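4.2 Changes in the packing task at the Maltwood site

Before the two-arm cell was introduced, small soft goods at Maltwood were handled entirely by hand at long benches. Each packer picked up an item, matched it with its paperwork and passed it on, and the order of these steps was left to the person doing them. The site handled up to 3,000 items in a week in June, and staff described the work as dull but easy to pace.

The Trendum cell divides this work differently. The arms take on the reaching and holding, while the packer sets out the items, watches the handling and steps in when an item slips or folds. Flat and flexible items proved the hardest to place well, and Figure 3 shows the cell with items of this type.

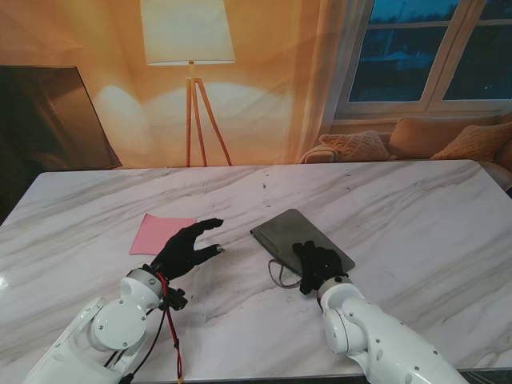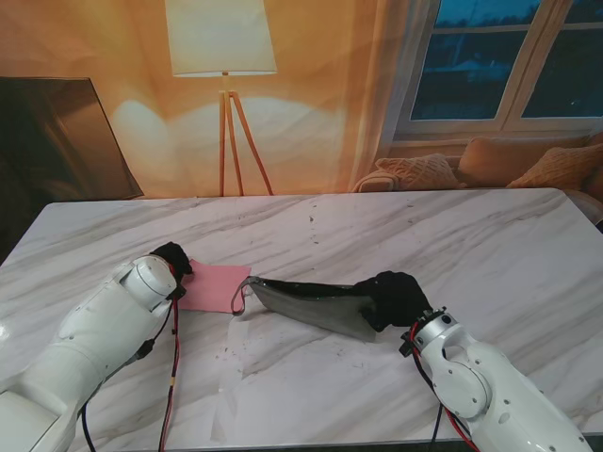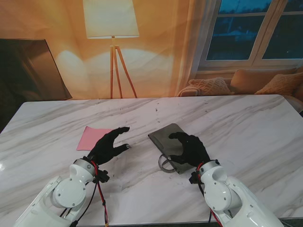 Figure 3. Two-arm cell with a dark gray item and a smaller pink item on the marble-patterned work surface.

We interviewed 9 packers and team leads after the cell had been in use for one season. Most reported less strain in the shoulders and wrists by the end of a shift. Several also said that watching the arms was more tiring than they had expected, as attention could not drift in the way it did at the bench. Older staff raised this point more often than newer staff.

The change in skills was less even. Two packers had learned to reset the cell and adjust its hold settings, and were now called on by other lines. The rest had received a training session of 55 minutes and still waited for a team lead when the cell stopped. Pay grades had not been revised to reflect either role - a matter that came up in nearly every interview.

Conversation between packers also declined. Benches had been shared, but each cell is staffed by one person, and breaks were moved so that no cell stood idle. The second site, Pons, kept its shared breaks when it adopted the same layout. Its results are reported in Section 4.3.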